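4.2 Travel and away form

Our data set covers 336 league matches, and the away side won fewer of them than its supporters would like to hear. Gravard, who took the title, lost 3 times on the road, each time to a club in the lower half. Cinia managed the reverse: poor at home, where the hall holds plenty of drums and few spectators, and oddly cheerful anywhere else.

Distance alone explains little. Teams that travelled under 50 kilometres did no better than those that sat on a coach until supper, although they complained less in the questionnaire. 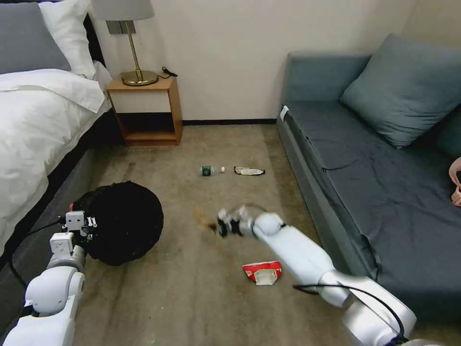 Figure 3. Room with bed, nightstand and table lamp.

We therefore split the away matches by time of arrival. Sides that came the day before scored more in the first ten minutes and then, from the half-hour on, gave most of it back. Heinonen was the exception, giving it back at once. Coaches tend to put such collapses down to the referees – a variable we left out of the model for want of a neutral source.

Brunell's October run deserves a note. The club played four away matches in a row while its own floor was being relaid, and won them all. Removing these matches lowers the estimate for early arrival slightly, but leaves its sign unchanged. Goalkeeper saves, set per 100 shots, show no pattern by arrival time.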